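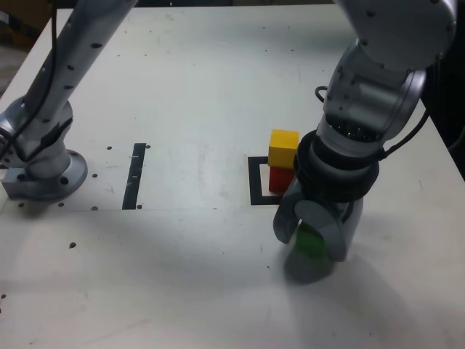
How much should a small shop set aside for a first two-arm bench setup, beyond the price of the arms themselves?
Plan on another 70 percent of whatever the arms cost, and put grippers, the table, cabling and training on separate lines so you can see where it goes.

Posted in: Buying and Budgeting
Thread: Budget sanity check for a two-arm bench

benchwright_mo
Hi all, long-time reader, and I finally have a reason to post. We're a small assembly and packing outfit in Emstead, 13 people on a good day, and the owner has agreed to let me put together a proposal for a pair of arms on one table. Light work only – picking small parts up, putting them down in the right spot, stacking a few things, handing a tray along. I have a quote from Vondska for the two arms with controllers, and I have a quote from Pathirana for pretty much the same thing with a longer warranty and a higher price. What I don't have is any feel for all the other stuff. The 70 percent figure at the top is what I've been told by a fellow at another shop, and my boss nearly fell out of his chair when I read it to him. Is that really where people land? I'd like to hand in something I won't have to apologize for in March, when the new budget year gets going and we all sit down and look at what we spent.

gantrygoose
Welcome! Good first post, and I wish I'd asked it before my own purchase instead of a year into it. I'd say 70 is fair for a first setup and high for a second one. The first time around you're paying for everything you don't own yet: a table stiff enough that it doesn't wander when the arms move quickly, power where you want it, a proper stop button within reach of wherever a person might stand, and somebody's time to learn the thing. The second time you've got most of that already and it's mainly arms and grippers.

The part I underbought was the table. I thought a table was a table. We started out on one from the storeroom and spent weeks chasing a placement error that was just the top flexing. If you've got any money left to argue over, put it into a top you can bolt through, and get spare holes drilled while it's at the machinist. You will move a base at least once.

tallowandtwine
I'm going to disagree a little, kindly I hope. Seventy percent on top is what you spend if you buy everything from the arm vendor. We kept ours well under that by buying the arms from one place and sourcing the rest ourselves. Our table came from a shop auction, our cable runs are ordinary hook-and-loop straps, and we mark the work zones with black tape. Tape costs next to nothing, you can pull it up and shift it over when the layout changes, and after two years I haven't found a reason to do anything fancier for part positions. I'd put my savings toward a spare gripper, because that's the part that takes the knocks.

benchwright_mo
Thank you both, this is already more useful than the sales calls. Tallow, can I ask what you did for grippers? Vondska includes a plain two-finger one per arm, and Pathirana wants to sell me a Purnotum set with swappable fingers. It's a good chunk of the difference between the two quotes, and I keep going back and forth on it. Our parts are mostly blocky, with a few round ones that come through in the fall.

tallowandtwine
Plain two-finger for us, and I'd start there if your parts are mostly blocky. You can always add the other set later on. What I would do before signing anything is mail each vendor a box of your real parts and ask them to run those, start to finish, while you watch. Any gripper on earth can hold a nice clean cube! It's the odd ones that decide what you end up paying for. Put your round fall parts in that box, and throw in a few that barely passed inspection too.

quietspindle
Have to push back on the auction table and the general thriftiness here, with all respect to tallow, whose posts I always enjoy. It works if you have somebody handy with the hours to spare. When I added up what our "cheap" build cost in staff time, it came out higher than the vendor package I'd turned down. We logged 103 hours between two people before it ran a full shift, and none of that was in my proposal. If benchwright is the only person there who can do this work, then the hours are a real cost and the owner deserves to see them on paper. I'd take the vendor package the first time and do it the thrifty way the next.

gantrygoose
That's a fair point about the hours. I never tracked ours, probably out of cowardice.

tallowandtwine
Also fair, and I'll own that I like the tinkering and don't always count it as work – my wife has views on this. I still wouldn't pay vendor prices for a table, though. We'll have to stay on opposite sides of that one.

cobbler_of_code
Jumping in with the boring items I always see left out, in no special order. Spare cables, the long ones that run along the arm, since they flex all day. Freight, and somebody to get the crate off the truck. Software renewals in year two (ask for that number in writing, please). Finger pads. A safety review by someone who does it for a living, which I would not skip even with small arms. And two arms sharing a table means somebody has to work out how they stay clear of each other, so ask whether that's included or whether it's billed as an extra. On ours it was an extra, and it was 9 percent of the whole job.

benchwright_mo
Oh, that last one is not on either quote. I've just written to both of them. I'm going to lay the proposal out as arms, grippers, table, cabling and spares, safety, training hours, and year two costs, and show the owner a vendor column next to a do-it-ourselves column with the hours priced in. He likes a column. I'll come back and tell you all which way he went, and thank you again for being so patient with a beginner.

quietspindle
Please do come back! Half these threads end right when they're getting good.

Reader comments

ovenmitt_ray: Saved this one. We're looking at a single arm and most of it still applies, the freight part especially. Ours needed a liftgate and we found out on delivery day.

plainlathe: Would have liked to hear more on leasing. Our lender wouldn't touch the grippers or the table, only the arms and controllers.

sunporch_kit: Siding with quietspindle on the hours. Sorry, tallow.

Last reply Aug 29, 2025 | Contact the moderators | Copyright the posters and this board | Back to top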